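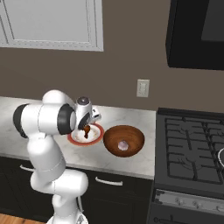 Larasati Lumbantobing

What Is a Petition?

Suppose the town of Clodach decides to close its only swimming pool. You think this is a terrible idea. You could tell your dog, who will agree with you, but dogs don't get a vote on the town council. (Neither do you yet. Sorry.)

You can start a petition, though. A petition is a written request with a lot of names under it. The top part says what you want: "Please keep Manurung Street Pool open." Keep it short. People sign these things standing up, often while holding groceries.

Then you collect signatures. A signature is a person's name in their own handwriting, which is why grown-ups' signatures look like a spider fell in the ink. Each person signs once. Signing 22 times because you really, really like swimming is cheating, and somebody at town hall does check.

In Clodach, the pool petition got 887 names. The clerk crossed out the ones she couldn't count, including a Mr. Batman, and 717 were left.

Does the council have to do what a petition says? Usually no. In some places, enough names means the council must talk about it at a meeting, or even let everybody vote. In other places they can say thank you and put it in a drawer. But council members like being elected, and 717 annoyed swimmers are hard to forget - especially in an election year.

Can kids sign? It depends on the petition. Official ones are often only for voters, but anyone can write a letter, and anyone can hold a sign. Check the spelling first. "Save Our Pol" confused people all Tuesday.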